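Notebook, November, visit day

Setup from 8:30. Doors were supposed to be at 10 but the first people from Darley came up early, so the calibration got done with an audience. Fine, they asked to see it anyway.

Ran two stations, same as in the spring. Station one was replay on the arm, station two was the hand-held grippers at the low table with the drawer. Station two had the longer line all day. People want to hold the thing. The replay station is better explained but you stand and watch it, and after a couple of minutes they drift.

Sarita Chaturvedi did the talking for the morning groups and I did the afternoon. Her order works better than mine: let them try one drawer first, then show the marker cubes, then the screen with the trajectories. I started with the screen and lost the Skaltimano people before I got to the interesting part. Changed over to her order after lunch.

Dataset count on the slide was 1,436 episodes. That's the number from before the last cleanup and needs to be replaced before anyone quotes it. My fault, I pulled the old slide. 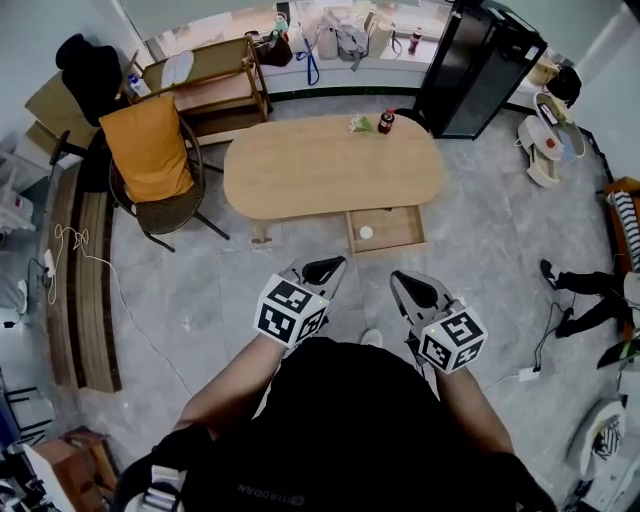
Why do the cubes have markers on every side and not just one?

The wrist turns a lot during a drawer task, and one flat marker would be pointing away from the camera half the time. With a pattern on each face there is nearly always one that can be read, and the pose comes from whichever faces are in view. If all of them are hidden the track drops out and we fill the gap if it's short, or throw the episode away if it isn't.

That was the most common question, so it should go on the handout.

Notes on the demo itself:

Visitors squeeze too hard. Everyone does it on the first try. The pads on the right gripper should be looked at before the next session.

Two-handed tasks are harder to explain than they look. A man from Agarwal wanted to know why we don't record one hand and mirror it. Told him the hands do different jobs, one steadies and the other pulls, and had him try it with one. He came round.

Window light in the afternoon is still a problem for tracking. Lost 7 takes between 2:30 and 3, all facing the glass. Blinds or turn the table. I'd turn the table, blinds have been on order since summer.

The Zudwood visitors asked if they could borrow a pair of grippers for a week. Said I'd check. Not before the spare set is built, in my opinion.

To do: fix the slide, handout text to Sarita, swap the pads, measure for turning the table and see whether the extension cord still reaches.

3 comments
2 shares

Recent entries
Gripper pad wear, second batch
Drawer task, revised instructions
Marker printing: matte vs. gloss
Replay arm, homing fault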